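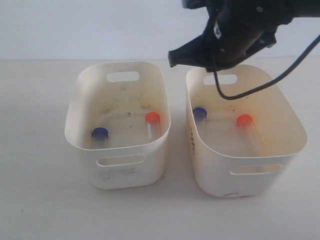
Two bins, blue caps and orange caps.

Welcome to the tube sorting page! I'm Beat Holzer, and I look after the small stuff at Grerkavura – tubes, caps, bins, labels, all the bits that end up in the wrong drawer by November. We went through a lot of it in March 2022, and a few people at our Zirnham office asked about it. The bins are old friends by now (yes, they're smudged inside, and no, I'm not buying new ones while these still have their handles). Click through at your own speed.

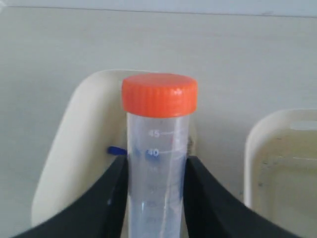 Page 2 of 3

An orange cap up close. I love the little ridges around the rim – so much easier on the fingers than a smooth one! You can read the 45 and the 40 on the side, and the marks go on down from there. Haris Yordanov likes to write on his tubes in marker right over the numbers, and we have had words.

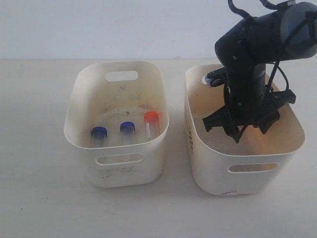 More from the shelves

Three in the left bin in that last one, two blue and an orange, and the orange one has a white label strip. I'm a big fan of labels. Next up is the cupboard in room 82, where the racks and the spare caps live – 96 caps in a bag, if Haris hasn't been in there again. I'll add those pictures when I get to them.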